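Prukum: Inhalieren lernen in der Grundschule
Projektbericht im Modul Gesundheitspädagogik, Studiengang Pflege
Verfasser: Chukwuemeka Ajayi

Ausgangslage

Viele Kinder mit Asthma haben ein Notfallspray in der Schultasche, aber sie benutzen es nicht immer richtig. Das habe ich zuerst in meinem Praktikum auf der Kinderstation bemerkt. Ein Junge hat dort das Spray in den Mund gesprüht und danach sofort ausgeatmet. Er war überzeugt, dass er es richtig macht, und seine Mutter war auch davon überzeugt. Aus dieser Beobachtung ist die Frage für unser Projekt entstanden: Kann eine kurze Schulung in der Schule helfen, damit Kinder ihr Spray sicherer anwenden?

Wir haben das Projekt Prukum genannt. Die Gruppe bestand aus vier Studierenden der Pflege. Unser Partner war die Grundschule Endbridge mit ihrem Nachmittagsbereich, und für die fachliche Beratung konnten wir mit der Kinderarztpraxis Robles zusammenarbeiten.

Vorbereitung

Im Winter haben wir einen Fragebogen an die Eltern aller Klassen verteilt. Wir haben 288 Bögen ausgegeben. Der Bogen hatte nur eine Seite, und wir haben ihn in einfacher Sprache geschrieben. Ich selbst habe Deutsch erst als Erwachsener gelernt und weiß, wie schwierig Wörter wie »Bedarfsmedikation« sein können. Deshalb steht im Bogen: »Welches Spray nimmt Ihr Kind, wenn es schlecht Luft bekommt?«

An der Schulung haben 27 Kinder zwischen sieben und zehn Jahren teilgenommen. Für jedes Kind lag eine schriftliche Einwilligung der Eltern vor. Kinder mit einem schweren Anfall in den letzten Wochen vor dem Beginn haben wir nach Absprache mit der Praxis nicht aufgenommen, sie haben aber später die Materialien bekommen.

Ablauf der Schulung

Die Schulung hatte fünf Termine, immer nach dem Mittagessen um 14 Uhr. In der ersten Stunde ging es um die Lunge. Die Kinder haben durch dicke und dünne Trinkhalme geatmet und danach beschrieben, was sie fühlen. Diese Übung ist bekannt, und sie funktioniert nach meiner Erfahrung besser als jedes Plakat. Wichtig ist, dass ein Kind jederzeit aufhören darf.

In der zweiten und dritten Stunde haben wir mit Placebo-Sprays und einer Inhalierhilfe geübt. Jeder Schritt wurde einzeln gezeigt: schütteln, ausatmen, Mundstück umschließen, langsam einatmen, Luft anhalten. Am schwersten war für die meisten das langsame Einatmen. Eine Kommilitonin hatte die Idee, dass die Kinder dabei mit dem Finger eine lange Linie auf den Tisch malen. Solange der Finger sich bewegt, wird eingeatmet. Diese Idee war nicht geplant, wir haben sie dann in alle Termine übernommen.

Die vierte Stunde behandelte die Auslöser, zum Beispiel Pollen, Staub, kalte Luft und Rauch. Hier war die Zeit zu kurz. Die Kinder wollten viel von ihren Haustieren erzählen, und ich habe das Gespräch nicht gut genug gelenkt. In der fünften Stunde haben die Kinder mit dem Ampelplan gearbeitet und ihn für zu Hause ausgefüllt.

Ergebnisse

Vor der ersten und nach der letzten Stunde haben wir die Inhalationstechnik mit einer Checkliste beobachtet. Am Anfang konnten 13 Kinder das Spray ohne wesentlichen Fehler anwenden. Am Ende waren es deutlich mehr, allerdings haben wir zwei Kinder wegen Krankheit nicht ein zweites Mal beobachten können. Der häufigste verbleibende Fehler war das zu kurze Anhalten der Luft.

Auch die Eltern haben eine Rückmeldung gegeben. Mehr als 65 Prozent der Familien, die geantwortet haben, benutzen den Ampelplan nach eigener Angabe zu Hause. Eine Mutter schrieb, dass ihr Sohn am Sonntag der Großmutter die Inhalation erklärt hat, Schritt für Schritt und mit strengem Gesicht. Über diesen Satz haben wir uns sehr gefreut.
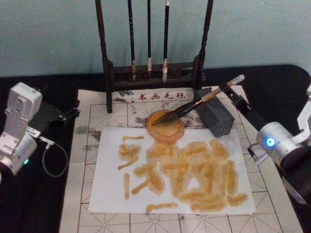 Abb. 1: Arbeitsplatz für Kalligrafie mit Pinsel, Tuscheschale und Filzmatte

Diskussion

Die Ergebnisse muss man mit Vorsicht lesen. Die Gruppe war klein, es gab keine Vergleichsgruppe, und die Beobachtung haben dieselben Personen gemacht, die auch unterrichtet haben. Bei einem neuen Durchgang sollte eine Person von außen die Checkliste ausfüllen. Außerdem wissen wir nicht, ob die Kinder die Technik nach den Sommerferien noch beherrschen. Eine zweite Messung im Herbst wäre sinnvoll, sie liegt aber außerhalb der Projektzeit.

Schwierig war auch die Zusammenarbeit mit den Lehrkräften. Sie waren freundlich und interessiert, hatten jedoch Angst, bei einem Anfall etwas falsch zu machen. Wir haben darum im Mai kurzfristig eine Stunde nur für das Kollegium angeboten. Dort kamen vor allem rechtliche Fragen, auf die wir nicht vorbereitet waren. Die Praxis Robles hat uns anschließend ein Merkblatt zur Verfügung gestellt.

Ausblick

Die Schule in Jandside hat nach den Unterlagen gefragt. Wir überarbeiten zurzeit die vierte Stunde und teilen sie in zwei Termine. Der Ampelplan soll zusätzlich auf Arabisch, Türkisch und Ukrainisch erscheinen, die Übersetzungen werden noch geprüft. Die Checkliste und die Stundenpläne befinden sich im Anhang.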